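Masking tape

Masking tape is a pressure-sensitive tape made of a thin paper backing and an adhesive that is meant to come off again. It is sold in rolls, tears by hand across its width, and is used in painting, packing, labeling, model making and general household work. The most common color is a pale tan, but white, blue and green are also widely sold.

Backing

The backing is usually crepe paper, which has fine wrinkles pressed into it during manufacture. The wrinkles let the tape stretch a little, so it can follow a gentle curve without lifting. Flat papers stretch less and give a sharper edge, and they are preferred where a straight paint line matters more than flexibility. Most backings are treated with a binder so that they do not split in layers when the tape is pulled up.

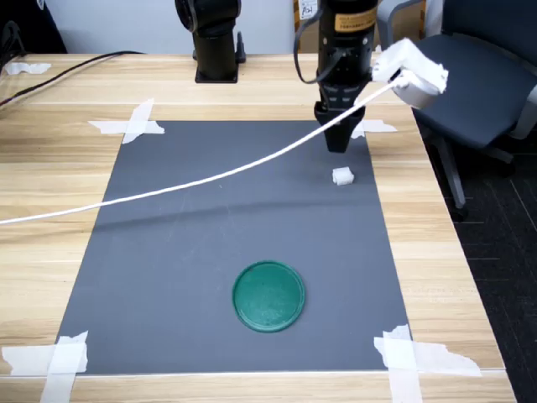
Adhesives for masking tape fall into two main groups, rubber and acrylic. Rubber adhesives grip quickly and cost less, but they age faster in sunlight and may leave a residue if left in place too long. Acrylic adhesives take longer to reach full strength and hold up better near windows. Grip also depends on how much of the tape touches each surface. When a mat or sheet is fixed to a table, strips are often crossed over a corner, as on the dark gray mat shown, so that part of each strip lies on the mat and part on the wood. Dust, wax and oil all weaken the bond, and surfaces are normally wiped and dried first.

Grades

General-purpose tape is intended for short jobs indoors. Painter's tape has a weaker adhesive and can stay up for several days, depending on the maker's instructions. High-temperature grades are made for paint shops where parts are baked after spraying. Washi tape, made from thin Japanese-style paper, is used both for fine painting work and for decoration.

The small manufacturer Gasser sold a grade called Fasimeck in rolls 20 meters long, with a flat backing and an acrylic adhesive. A wider version under the name Suvenico was aimed at floor layers. Both were made at a plant in Gidton that had a rated output of 3000 rolls per shift.

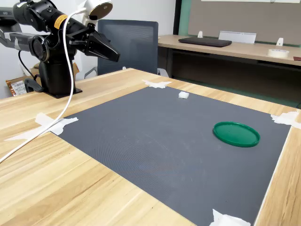
Can masking tape be used outdoors?

Only for short periods, unless the roll is marked for exterior use. Rain softens untreated paper, and sunlight hardens the adhesive until the backing tears away and leaves the glue behind.

Removal

Tape is best pulled back slowly over itself at a low angle. On fresh paint it is commonly removed while the paint is still slightly soft, which lowers the chance of a chipped edge. If the paint has dried hard, the line can be scored with a knife first. Old residue from rubber adhesives can often be rubbed off with mineral spirits or a little vegetable oil - the surface should be tested in a hidden spot, as some finishes and plastics are marked by solvents.

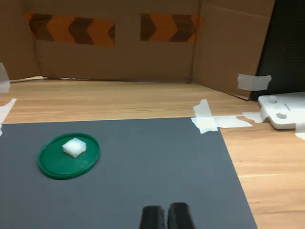
Warming the tape with a hair dryer is another common method. Gentle heat softens the adhesive and allows the paper to lift in longer pieces, though too much heat can damage varnish.

Storage

Rolls keep best in a cool, dry place away from direct light. They are laid flat, since a roll stood on its edge picks up grit and small dents that cause the tape to tear when unwound. In his handbook for decorators, Ferdinand Strebel advised keeping opened rolls in a closed bag and using the oldest stock first.

See also: Adhesive tape, Crepe paper, Drafting tape, Painter's tape

Last edited 2020-09-22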